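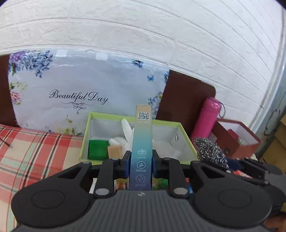
Fig. 2. Tall carton with the square code near the top and three round symbols lower on the same side.

6. Entering new goods in the Hestari stock book

Before you start this section, the scanner must be charged and paired with the base, and the base must show a steady green light. If the light is blinking, go back to section 5.

The stock book can hold 3,495 articles. One article means one kind of goods, not one piece. If you sell the same cream in two sizes, these are two articles and each of them needs its own entry.

6.1 Adding an article by its code

1. On the base, press MENU and choose Goods, then New article.
2. Take the scanner in your hand and keep the trigger pressed. A red line appears.
3. Point the red line to the code on the package. Both bar codes and square codes can be read. The best distance is one hand's width.
4. Wait for the short sound and release the trigger.
5. The base shows the content of the code in the upper row. Press OK if you want to keep it, or BACK to read again.
6. Type the name of the article as you wish to see it on your lists. The name can have up to 45 characters, the spaces are also counted.
7. Choose a shelf from the list. When the list is empty, choose No shelf and continue. You can put it in order later, see 6.4.
8. Type the quantity that you have now and press SAVE.

Note: Many square codes contain an internet address of the maker and not an article number. The Hestari does not open the address. It keeps the text of the code and uses it only for recognising the package next time. Some makers print the same address on all their products, and then the base will tell you "Code already in use". In this case take the bar code of the package, or follow 6.2.

Note: When a package has more than one code, decide which one you will use and use always the same.

6.2 Adding an article without a code

Use this way for loose goods, for handmade things and for packages with a damaged code.

1. Choose Goods, New article, and then press the key with the pencil.
2. The base gives a free number. Write it down or print it, if you have the label printer Rozīte connected.
3. Continue from step 6 of 6.1.

Put the printed label on a flat and dry place of the package. Do not put it over the date of expiry or over the warnings of the maker. On round bottles the label should go upwards along the bottle and not around it, otherwise the scanner will see only a part of it.

6.3 Names in other alphabets

The screen of the base can show Latin, Greek and Cyrillic letters. Chinese, Japanese and Korean signs are not shown, in their place you will see small empty squares. For imported goods we advise to give a name in your own language and to add the name of the supplier in brackets. The code itself is read without any problem, whatever language is on the package.

If you load the names from a computer file, save the file as UTF-8. With other settings the letters with accents can be changed, and you will have to correct them by hand.

6.4 Shelves

1. Choose Settings, Shelves, Add.
2. Give a short name, for example Window left or Cellar B.
3. Press SAVE and repeat for the next shelf.

To move an article to another shelf, open the article, press MOVE and choose the new place. The quantity remains the same. If the article is kept in more places, press SPLIT before MOVE and type how many pieces are going to the new shelf.

A shelf can be deleted only when no article is written on it.

6.5 If the code is not read

Shiny packages: turn the package a little, so that the lamp of the room is not reflected in the code.
Pale print on a dark ground: go closer and keep the scanner still until you hear the sound.
Foil or shrink wrap: press the wrap smooth with a finger next to the code.
Dirty window of the scanner: wipe it with a soft cloth. A drop of water is allowed.

CAUTION: Do not clean the window with alcohol or with glass cleaner. The coating will become cloudy and this damage is not covered by the guarantee.

CAUTION: Do not look into the red light and do not point it at the eyes of people or animals.

If the scanner gives two long sounds, it has lost the connection with the base. Put it back in the cradle, wait until the green light returns and read the code again. Articles which were already saved are not lost.

Continue with section 7, Counting the stock. Spare cradles and cloths can be ordered from Temstead, Fleltitbridge, with the order form on the last page.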